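Pluklow, Version aus dem März. Review in Eile, weil Suryani den Text bis 17 Uhr haben will

Kurz vorweg: Pluklow ist ein Verfahren, das Greif-Policies in simulierten Küchen nachtrainiert. Code von Dultex, Paket plus Beispielszenen plus ein Bericht, der länger ist als nötig. Ich hatte 3 Wochen damit, eine GPU, wenig Geduld.

**Worum es geht**

Idee ist simpel. Man nimmt wenige Demonstrationen, 200 pro Aufgabe, und das Verfahren würfelt die Umgebung neu: Licht, Material der Arbeitsplatte, Kameraposition, Zeug im Hintergrund. Dann wird die Policy auf den Varianten weitertrainiert, aber nur auf denen, bei denen sie unsicher ist. Dieser Unsicherheitsfilter ist der eigentliche Beitrag. Der Rest ist bekannte Domain Randomization mit hübscherem Config-Format.

**Installation**

Ging. Nach dem zweiten Anlauf. Die Doku nennt eine Abhängigkeit nicht (den Szenen-Loader Hiduver, muss man separat holen), und das Fehlermeldung dazu ist nutzlos. Sulastri Ngui hat im Forum eine Anleitung gepostet, die nehmen, nicht die offizielle. Plattenplatz einplanen.

**Szenen**

Besser als erwartet. Viel Unordnung auf den Flächen, dunkle Ecken, Pfosten, die einem halb die Sicht nehmen. Genau sowas braucht man, wenn die Policy nicht nur auf leeren weißen Tischen laufen soll.

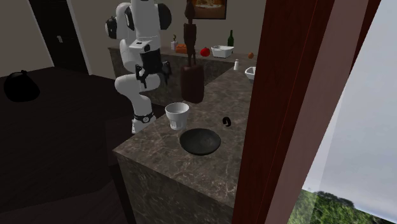 *Testküche mit dunklem Licht: Greifer offen und leer, vorn auf der Platte Tasse und Schale.*

Mein Standardtest war Tasse greifen, anheben, woanders abstellen. Die dunkle Schale auf der marmorierten Platte ist fies, wenig Kontrast, da trennt sich die Spreu vom Weizen. Die weiße Tasse dagegen fast geschenkt.

Was nervt: Die Kollisionskörper sind grob. Bei engen Durchfahrten zwischen Deko und Plattenkante bleibt der Arm an Geometrie hängen, die man nicht sieht. Lässt sich nachbessern, ist aber Handarbeit pro Objekt.

**Ergebnisse**

948 Testläufe insgesamt, verteilt auf 9 Szenen. Ohne Filter landet die Policy bei der Tasse schon ordentlich, bei der Schale eher mau. Mit Filter wird die Schale deutlich besser, Tasse bleibt gleich. Heißt für mich: Der Filter tut, was er soll, er steckt die Rechenzeit in die schweren Fälle. Bei sehr dunklem Licht kippt es aber manchmal, dann ist die Policy überall unsicher und der Filter lässt alles durch. Dann kann man ihn auch gleich abschalten. Im Bericht steht dazu ein Halbsatz im Anhang, finde ich zu wenig.

Verglichen habe ich noch mit Nair, unserem alten Setup. Nair trainiert schneller, fällt aber bei neuen Kamerawinkeln auseinander. Pluklow nicht, oder viel später.

Übertragung auf echte Hardware: nicht getestet. Kommt evtl. noch, unser Arm ist bis auf weiteres anderweitig verplant. Also alle Zahlen oben nur Simulation, bitte nicht anders zitieren.

**Plus**

- Unsicherheitsfilter bringt was, vor allem bei wenig Kontrast
- Szenen mit echter Unordnung
- Configs lesbar, Seeds werden sauber mitgeschrieben

**Minus**

- Doku lückenhaft
- Kollisionskörper zu grob
- Filter versagt bei sehr wenig Licht
- Logging frisst Platz ohne Ende, voreingestellt auf volle Auflösung. Sofort runterstellen!

**Für wen**

Wer schon eine Policy hat und sie robuster kriegen will: nehmen. Wer bei null anfängt, eher erst was Einfacheres. Für die Lehre würd ichs nicht einsetzten, dafür ist der Einstieg zu holprig.

Suryani Pasaribu rechnet die Läufe mit anderem Seed nach. Wenn da was anderes rauskommt, ergänze ich es hier.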